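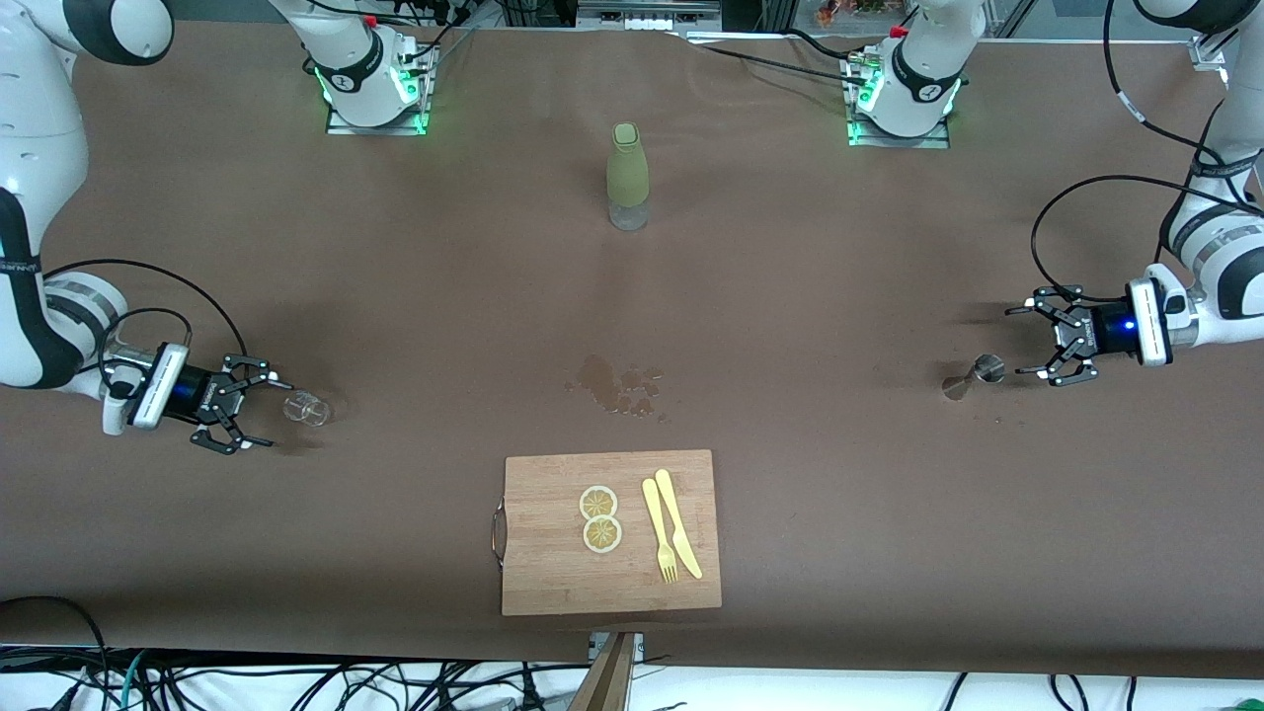 Handout 17, page 21

Comparing two-finger grippers on small tableware

Welcome back, everyone, and thank you for all the good questions about payload last time - I promise we will get to the rest of them in May. Today we stay with fingers. Look at the clear cup on the left and the metal jigger lying on its side on the right, and ask yourselves, before any of us touches the controller, where you would want the fingers to meet each one. A cup standing up gives you a nice tall wall to close on. A double cone on its side slopes both ways from the waist, and it can roll, so take your time with it!

Cúc Tôn will go around with the log sheets. Please write down finger opening, approach angle and closing speed for every try, the failed ones too. Leave the lemon slices and the plastic fork and knife for part two, when we repeat the whole thing with the Seidel fingertips.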